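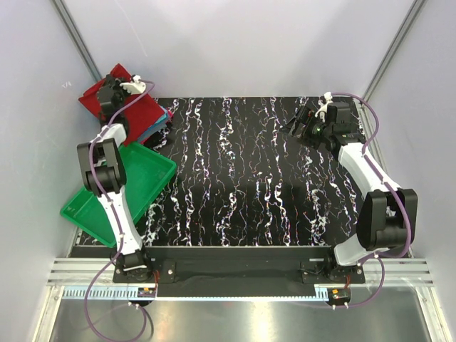 Two-arm folding cell with the cloth stack at back left and the green tray in front of it.

Evaluating a folding policy: how should partial successes be reported?

Posted by Petrauskas Lab Account
March 8, 2025

Our group is preparing a report on a policy trained by imitation for a two-arm cloth task. The arms are to take the top cloth from a stack, fold it once more, and place it in a tray. The policy was trained on 892 teleoperated demonstrations, all recorded in one enclosure, and was then evaluated over 30 trials in that same enclosure.

Our protocol, which we adapted from an internal document named Skandberg, defines success as the cloth resting wholly inside the tray at the end of the time limit. Under that definition the result is acceptable but difficult to interpret. In a number of trials the policy completed the fold and then released the cloth over the rim. In others it lifted two cloths together, folded both, and placed both in the tray. The protocol records the first case as a failure and the second as a success, although the second is plainly the more serious error for the intended use.

We would be grateful for advice on the following points. First, whether a graded score is acceptable in place of a binary one, or whether reviewers will regard it as an attempt to improve the figures. Second, whether the double lift should be reclassified now that the trials have been completed. Third, whether 30 trials is a sufficient number. The tray was returned to its position by hand between trials and its angle was not controlled. We do not know whether this matters.

Video of every trial has been retained, and rescoring is possible.

Rasmus Baranauskienė

It is advisable to report both measures. The binary result should remain the primary one, exactly as the protocol defined it before the trials began. A stage score may then be given in a separate table, with one column for each stage: separation of the top cloth, completion of the fold, transport, and release inside the tray. Each column should state how many trials reached that stage and how many of those passed it. A reader can then see where the policy fails, and no single averaged number is required. Averaged stage scores are the form to which reviewers object most often, as the weights are chosen by the authors.

With regard to the double lift, the original criterion should not be altered silently. Please state the criterion as written, give the result under it, and then give the result under a corrected criterion, identified as having been adopted after the trials. Two people should rescore the videos independently, without knowledge of which policy checkpoint produced each one, and the report should give their rate of agreement. In our own rescoring exercise the agreement was 98 percent on release and considerably lower on separation. A cloth that drags the edge of its neighbor for a moment is hard to classify. It is therefore necessary to write down a rule for that case before anyone opens the videos.

Thirty trials will support a statement that the policy usually works or usually does not. It will not support a comparison between two policies whose results are close. An interval should be printed beside the rate. The exact binomial interval is conventional and will be wider than most authors expect.

The angle of the tray does matter. If it was not controlled, it should be described as uncontrolled. For any further trials, the starting angle may be drawn at random from a list prepared in advance and set against marks on the table. The same applies to the order of colors in the stack. A policy that has always met the same color on top may have learned to look for that color.

Etomcombe

I agree with the above in general. We use only the binary score and have had no complaints, but our task is simpler (a single rigid part). Has the time limit been checked? In our experience many failures at the release stage were merely slow trials that ran out of time.

Brasus Test Desk

The stage table is the correct approach. I would add one column for human intervention. If an operator stopped an arm at any point, that trial should be counted as a failure under every criterion, including trials in which the cloth was already in the tray. Our first report omitted this and had to be reissued.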